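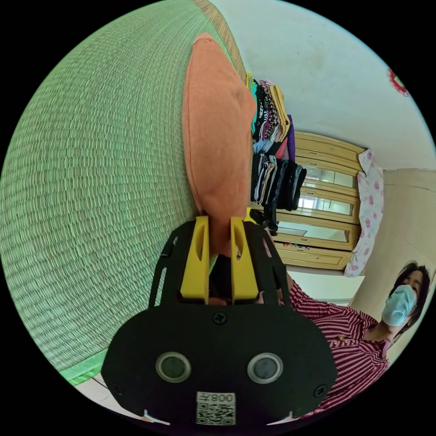 3. Mask use among people who wear glasses

3.1 Setting and respondents

The survey went out to staff at two sites, Sostach and Fomano, and closed on 6/18/23. It drew 427 usable replies. Forms that left both the eyewear question and the mask question blank were dropped before any analysis. Contact lens users were asked to answer for the days on which they wore glasses, and those who never did were placed in the group without glasses.

The two sites differ in ways that matter for what follows. Sostach is mostly desk work in shared rooms, with windows that open. Fomano is a warehouse and packing site where people move between a cool loading area and a heated hall many times in a shift. Disposable masks were free at both sites during the survey period. Reusable cloth masks were allowed but not supplied, and few people reported using them.

3.2 Fogging and how people deal with it

Fogging was the complaint that came up most often in the open comments, well ahead of sore ears or warm skin. At Fomano it was tied closely to the move from the loading area into the hall. Several respondents wrote that they stood still inside the door until they could see again, and one described walking the first stretch of the aisle with her glasses in her hand. At Sostach the comments were milder and were mostly about hot drinks, stairs and long phone calls.

We asked about four remedies: pinching the nose strip tighter, resting the glasses on top of the mask, using a wipe or spray, and taping the upper edge. Pinching the strip was by far the most common. Resting the glasses on the mask came next, and many people combined the two. Tape was rare outside the first aid team at Fomano, who had been shown how to use it by Swanepoel during an earlier training day. Wipes and sprays were tried by many and kept up by few - the usual reason was that the effect wore off before the first break.

Fit over the nose is treated separately from fit under the chin in the rest of this section. The two were scored apart on the form, and respondents did not seem to find this hard. Figure 2 is given with the wording that was used for full coverage.

Figure 2. Full coverage: a disposable mask over the nose, mouth and chin, worn with glasses.
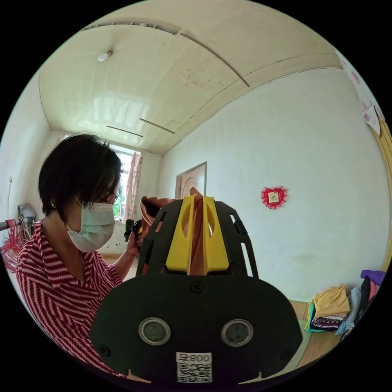
Respondents with glasses reported pulling the mask below the nose more often than those without. The gap was larger at Fomano. It narrowed when we looked only at people who had found a remedy they were happy with, but it did not close. Adugna found a similar pattern in his interviews at the Medve clinic, where patients with heavy reading glasses tended to take off the glasses and leave the mask in place. Our respondents mostly did the opposite. The difference may come down to the task, as few people at the clinic needed to read anything while they waited.

Frame shape was recorded in broad groups only. Thin frames and thick frames did not differ much in reported fogging, and we do not take this further. Nose pads were not recorded, which in hindsight was a mistake.

3.3 Limits of the self-reports

All of these answers come from the respondents themselves. People may forget short lapses, and some may have been unwilling to admit to them on a form handed out at work. A follow-up with direct observation is planned for August at the Bivum site, using 10 work areas and the same coverage wording. The short form will also add an item on nose pads and another on how often lenses are cleaned during a shift.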